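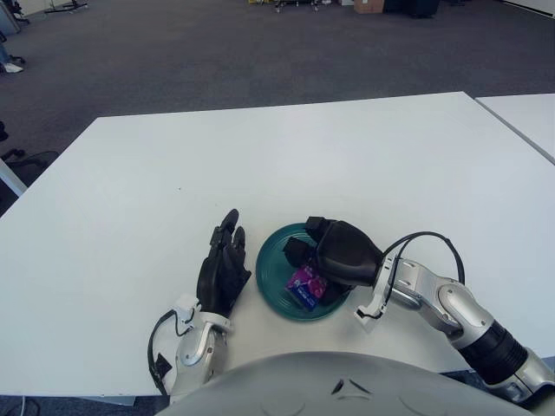 Home / Opinion / Table Talk / Archive / Subscribe

Trygve Løken
Table Talk | September | 6 comments

My aunt in Brodholm never once let a guest eat a store-bought thing out of its wrapper without a plate under it. You could turn up with a chocolate bar half gone in your coat pocket and she would hold out her hand for it, and back it came on a saucer, wrapper and all, as if she'd spent the morning baking it. I thought this was silly until I was past forty. Now I do it too, and I'd like to make the case for it, if you'll bear with me.

A little packet set down on a bare white table looks like something somebody forgot. Put a round teal plate underneath and it has been offered to you! The plate doesn't need to be good china (mine came from a charity shop in Flalleck and cost 2 dollars), though I do think a bit of color helps, and a raised rim is a kindness to anybody whose snacks tend to wander. Bright wrappers, all that purple and pink shouting at you from the shelf, seem to settle down once they have a quiet dish around them.

I know the objection, because my wife makes it most evenings. It's one more thing to wash. 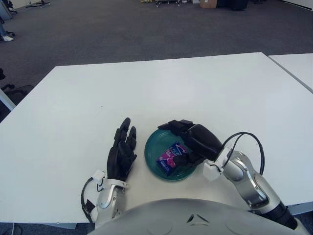 Well, yes, and I wash it, and it takes less time than the conversation does. What I get for my trouble is a snack that has a beginning and an end. When I eat from the bag in the cupboard doorway I couldn't tell you afterward whether I enjoyed it. With a plate I sit down, I nudge the packet over to one side, I leave room for crumbs, and I usually find I've pulled out the other chair as well, in case someone wants to join me.

My neighbors the Lươngs go further and put everything on a dish, even a roll of mints, even the mail. I haven't reached the mail yet. But I did start leaving a plate by the kettle for whoever is up first, with something small on it, and our son, who is sixteen and not much of a talker before noon, has begun leaving one for me.

Comments

nolik_reader: My grandmother did this with crackers! Always the green plate.

Deb in 614: Sorry, siding with your wife on the washing up.

plainpaper: A napkin does the same job and you can throw it out after.

Deb in 614: Now there's an idea.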